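June -- by the Galley household objects group, Lavham

3.2 Loose items on the table top

Phones are among the things most often put down without thought. In the Lavham survey, 400 households were asked where a phone goes when it leaves the hand, and the usual answer was the nearest flat surface. We therefore treated the table top as a storage place in its own right, alongside drawers and shelves. Phones left there seldom line up with each other or with the table edge (Figure 2).
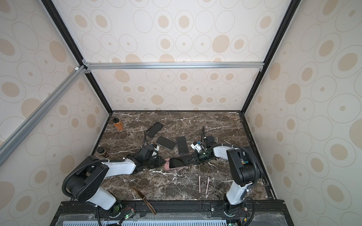
Figure 2. Four phones on a dark marble top, one of them in a pink case, with a bottle and a small jar to the left.

3.3 Sorting by case and by angle

A coloured case makes one phone easy to pick out. Black phones on a dark top are harder to tell apart, and we recorded their angle as well as their position. Bottles and jars were listed separately -- they stand upright and take up less of the surface. The Mikuš list of small household goods was used for naming throughout.

Comments (2)

reader99: Is the Mikuš list available in English?

tidydesk: Would like to see the same thing for keys.

Related items
Gosonano: trays and bowls in the hallway
Galley notes on kitchen drawers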